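家事ロボットはいつ来るのか、十月時点のメモ

衣替えをした。夏物をしまって冬物を出すだけの作業に、結局午後いっぱいかかった。Tシャツやタオルはいい。時間を食うのは中綿の入った上着と掛け布団で、毎年同じところで手が止まる。

家事の中で機械に任せたいものを一つ選べと言われたら、私は洗濯物をたたむことを選ぶ。洗うのと乾かすのはもう機械がやっている。食器も食洗機がある。掃除はロボット掃除機が床だけはやってくれる。たたんでしまう工程だけが、ずっと人の手に残っている。

先月、知人のゲメチュ・ビルハネさんに誘われて、Nalnessという小さな勉強会に出た。ロボットの研究者と、工場で自動化をやっている人と、私のようなただの素人が混ざっている。その日の話題は布だった。

ビルハネさんは以前、縫製工場の搬送ラインを担当していた。箱に入った部品なら、位置が決まっているので機械は速いし間違えない。ところが布は、つかんだ瞬間に形が変わる。裁断した生地を一枚だけめくって隣の台に移す、という人間なら何も考えずにやる作業に、六か月かけて調整したことがあるそうだ。それでも二枚一緒に持ち上げてしまうことがあり、最後は人を一人戻した。
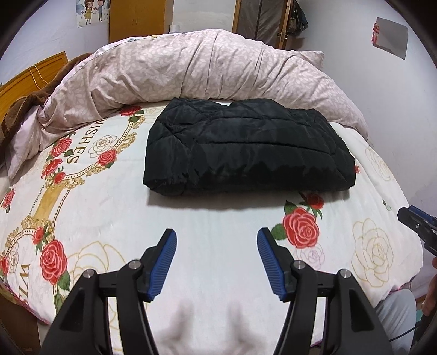

中綿の入った服はさらに面倒だと思う。Tシャツは折ればだいたい平らになるが、キルティングの上着は折っても空気が残り、手を離すと少し戻ってくる。人間は押さえて空気を抜き、ふくらみ具合を見てもう一度折る。どこまでやれば「たためた」ことになるのかも、はっきりした線がない。引き出しに入ればいい人もいれば、角がそろっていないと嫌な人もいる。

置く場所の問題もある。工場なら作業台を空けて照明も固定できるが、家ではたいていベッドの上でたたむ。下のシーツには柄があり、奥には毛布や布団が丸まっている。どこまでが服でどこからが寝具なのか、人は見ればわかるし、わからなければ触る。機械にとってはここがすでに一仕事らしい。

勉強会で発表したウォン・スアさんは、この点について少し楽観的だった。数年前までは、たたみ方の手順を人が一つずつ書いていた。今は人がやった動作をたくさん記録して、そこから学ばせる方法が増えている。彼女のところでは上着をたたむ動作だけで3469回分を集めたという。薄手のシャツなら300回分でもそれなりに動いたが、厚手のものは数を増やしてもなかなか伸びなかったとのこと。失敗の多くは最後のひと折りで、厚みが増したところを二本の指ではさみきれないのだそうだ。

二本の指、というのは自分で試してみるとよくわかる。両手とも親指と人差し指だけにして、ダウンを一着たたんでみた。袖を内側に入れるところまではなんとかなる。半分に折るところで反対側が逃げる。普段は手のひらと前腕で押さえていたことに、やってみて気づいた。時間は普段の何倍もかかり、仕上がりもひどかった。

では家庭で使えるのはいつか。ビルハネさんは、うちに来るより先にクリーニング工場やホテルに入るだろうと言っていた。同じ大きさのタオルやシーツが毎日大量に出る場所なら、今の技術でも採算の合うところがある。私もそう思う。一着ごとに形も厚さも違う家の洗濯物は、最後のほうになる。

値段が下がっても、たぶん私はすぐには買わない。たたみ終わるまで横で見ていて、崩れたら直すのでは、自分でやるのと変わらない。放っておいて買い物に行ける程度になったら考える。

冬物はまだ半分しか出していない。残りは来週やる。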